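Home News Statements Campaigns Contact

Search this site Enter keyword Go

Fodance questions policing plan for September march

Legal observers say published restrictions leave too much to the officer on the night

Fodance, the network of trained legal observers, has today asked for a fuller account of how September's tenants' march will be policed, after being shown a plan that it says answers few of the questions put to the organisers over the summer.

The march has been called by the Dasura Tenants' Union and is due to leave the old bus station at 5.30pm. It will go along Canal Road and finish outside the Plerkell offices, where a petition against service charges will be handed in. Under the plan, marchers will be stopped at the junction before the offices and only a delegation will be let through. The remainder will be held behind barriers on the north side of the road until the petition has been received.

Fodance does not dispute that a busy road has to be managed at rush hour. It does dispute the claim, made in the covering letter, that the plan was "agreed with all parties". The tenants' union says it was sent the route map and a list of conditions and was given two days to reply. It replied with 17 written questions. Most have had no answer, and several of the answers that did arrive repeat the wording of the conditions.

"We are told the barriers are there for the safety of the marchers," said Smaranda Lazăr, who coordinates observers for Fodance. "That may be so. We would like to see the assessment that says it. So far we have a map with a red line on it and a promise that officers will be sensible."

The plan also allows the senior officer present to shorten the route "if traffic conditions require". There is no mention of what those conditions would be, or of who would tell the stewards. At last year's march a similar line was used to turn people back at the railway bridge, and the first the stewards heard of it was from the people at the front.
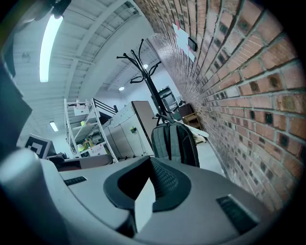
3 min read

Ó Conaill, the security firm hired by Plerkell for the evening, will have its own staff on the forecourt. The plan says they will "work alongside" police. Fodance has asked whether that gives private guards any say over who may stand on the public pavement, and has been told the matter is in hand. It has asked again.

Taha Hegazy, chief steward for the tenants' union, said the delays expected on Canal Road were being laid at the marchers' door before anyone had set off.

"The road works by the bridge have had one lane shut since spring, and the buses are late every evening as it is," he said. "Now we read that we're going to bring the town to a halt. I'd like to know what it is they think is moving at the moment."

Plerkell has said in a letter to residents that it "welcomes peaceful expression of views" and will send a senior member of staff to accept the petition. Fodance notes that the same sentence appeared in last year's letter, when the petition was taken by the front desk.

Fodance will have 19 observers on the route, all in orange bibs and all carrying notebooks. They do not steward, take part in the march or speak for it. Their notes will be used for a written report, and a copy will go to the police, to the tenants' union and to Plerkell.

"If the evening goes as well as we have been assured it will, the report will say so," said Annatjie Ntuli, who will edit it. "We've been assured before – and we still had to write eleven pages."

Fodance is asking for the traffic assessment, the terms on which private security will be working and the name of the officer who can change the route. It wants all of these published before the march.

Press contact: Cormac Heffernan, Fodance press desk. Interviews with observers can be arranged before the march but not during it.

Related items

Observer training: autumn places still open
What a route condition can and cannot say
Canal Road works: residents' letter in full
Forough Ansari on ten years of taking notes
Last year's march: our report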